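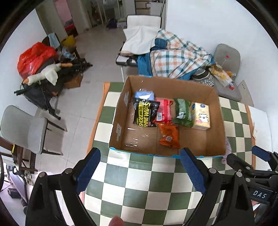 Forums > Short Film > Festivals and Submissions > Is Arnevura worth the fee?

4 min read

greyslate
Has anyone here paid for the Arnevura "festival strategy" package? I have a 14-page site full of laurels in front of me and I still can't work out what they do for the money. It's $70 per film, plus whatever the festivals charge. They say they match your short to the right programmers. My film is Oda, nine minutes, no dialogue, one woman closing up a ferry ticket office for the winter. Not an easy sell, I know. But I'd like to hear from someone who got in somewhere because of them and can show it.

tallgrass_pictures
I used them last June. They sent me a spreadsheet with 112 festivals on it. A good half were wrong for my film (student only, animation only, two that only take features). I asked what the matching was based on and got a paragraph about relationships.

lowcontrast
So did you get in anywhere?

tallgrass_pictures
Two. One was Flandik and I'd have sent it there anyway because I've been twice as a viewer. The other was an online thing that emails you a certificate and then offers to sell you a trophy.

halfstop
I'll be the one to stick up for them. I work full time and I have a kid. Paying somebody to make the list, check the deadlines and tell me which premiere rules would bite me was fine by me. I never thought they had a programmer's ear. If you go in thinking of it as secretarial help it's a fair price.

greyslate
Fair, but that isn't what the page says. The page says "direct access to decision makers". If they sold it as a list and a calendar I'd have no complaint and I'd probably still make my own.

halfstop
Every service page says something like that. You read past it.

lowcontrast
I don't think we should have to read past it. People post their first short here every week and they believe that stuff. Also, where does the 112 come from? Mine had 112 too, and mine is a horror short. I'd love to compare.

tallgrass_pictures
Sending you a message.

mossy_tripod
Different angle. I pre-screen for a small regional fest (I won't say which). It's held in a hall that went up in 1885 and the projector feels nearly that old, so we are not a big deal. We have never had a call from Arnevura. Maybe they talk to bigger places. But I've watched plenty of shorts that came in with a cover letter from some service, and I skip the letter and hit play. All of us do. What hurts a quiet film is a slow first minute with bad sound.

greyslate
That's useful, thank you. Does nine minutes with no dialogue put you off?

mossy_tripod
Nine is okay. Fifteen with no dialogue and I start to wonder if anyone was in the edit with you. Is the stillness doing something, or is it there because still films look serious? I ask it about every one of them -- and I like still films.

halfstop
Bit harsh on a film you haven't seen.

mossy_tripod
I said every one of them.

lowcontrast
Okay, compared lists with tallgrass. Same festivals, same order, down to the same typo in row three. One drama, one horror.

halfstop
Well. That's not great. I'd still say the deadline reminders were worth something to me.

tallgrass_pictures
Borkix does reminders for free. Ugly as sin, and it logged me out all the time, but the dates were right when I checked them.

greyslate
I'm going to skip Arnevura and spend the $70 on entry fees and a proper pass at the sound. The opening is mostly wind and a rolling shutter coming down, so it's kind of the whole film. Will post again after Flandik gives me an answer, whichever way it goes.

lowcontrast
Ask them for a refund policy before you close the tab, just so we have it in writing. I couldn't find one on the site.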